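Clearing a jaw over-travel fault on hand-held grippers

Applies to the Esta hand-held gripper, firmware 24 and later. Have a small cross-head screwdriver and a folded garment to hand. Denim is best for the first part of the check and a knitted cloth for the second.

The fault shows up as code 8 in the log. The jaws close on thick cloth, the encoder reads past its end stop, and the width value jumps to 3,852 instead of settling. Every episode recorded after the jump has bad width data, even if the grip felt normal.
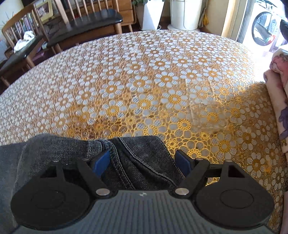

Stop recording before you do anything else. Keep fingers out of the linkage while power is on, as the jaws can close without warning when the encoder is reset.

1. Open the jaws fully and read the width. A sound unit gives 1,043, give or take a few counts.
2. Close slowly on a single fold of denim. Hold, then read again.
3. Repeat at a seam or a zip. Hard edges load one pad more than the other and bring the fault on sooner.

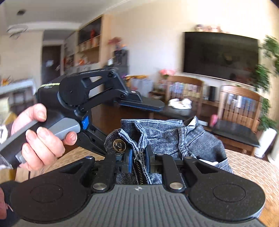 If the value drifts while the jaws are held still, the pivot on that side is slack. Switch off, disconnect the battery and tighten the lower pivot until play is gone but the arm still drops under its own weight. Do not use thread lock at this stage. On the Rolland bench units we found that a pivot set too tight gave the same code within a day.

Next, reconnect and run the zero routine with the jaws empty. Running it with cloth in the jaws stores a false zero, and this was the cause of most repeat faults at Prutumbridge in December.

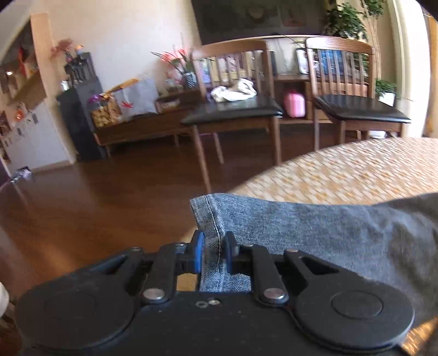
By Yayra Ankrah
Checked by Hamdia Shiferaw, Gunville workshop

4. Test on a doubled hem, then on knitted fabric. Knit compresses further, so a poor zero shows up there first.
5. Compare the open reading with the one from step 1. If they differ by more than 24, replace the encoder. 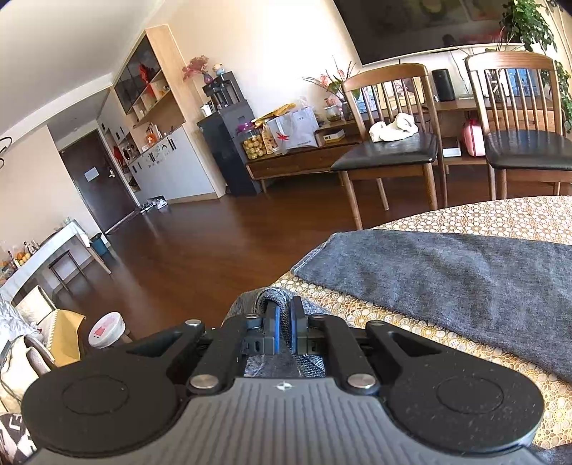
Workshop Notes, Issue 8

Mark affected episodes as failed and leave them out of training. Do not correct the widths by hand. A unit that logs code 8 again after a new encoder goes back to Gunville with its full log and the battery removed.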